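Household Equipment and Safety
Unit 3: Power strips and chargers
Fri 2 February

Reading for this unit: Farnham, the chapter on small appliances. Bring your January worksheet.

A power strip shares one wall outlet among several devices. It does not add capacity. The limit is set by the lowest rated part in the line, whether that is the wall circuit, the cord or the strip. Find the rating on the label before you plug anything in, and add up the watts of everything you plan to connect.

Phone chargers draw little. A laptop charger may be marked 60 or 70 watts. A small space heater on its low setting can draw 1,000 watts and should go straight into the wall.

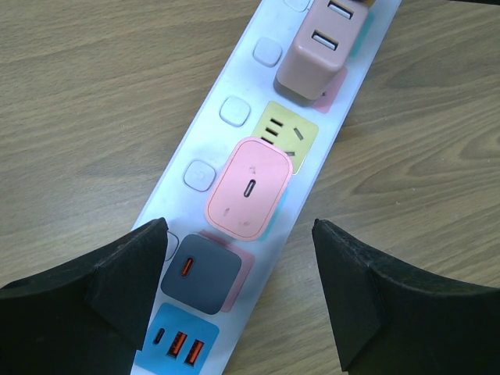
Fig. 1. Power strip with a row of switches and colored socket panels. The yellow socket is uncovered.

On a strip with individual switches, learn which switch goes with which socket. Colored panels make this easier to write down. Block chargers are wide and can crowd the next socket, so plan the order before you start.

A multi-standard socket accepts several plug shapes. It does not change the voltage. Read the input line on the charger first.

Do not plug one strip into another. Keep strips off carpet and away from sinks. Stop using a strip if the housing is cracked or a plug sits loose.

For next class: list every device on one strip at home, with its watts, and total the column.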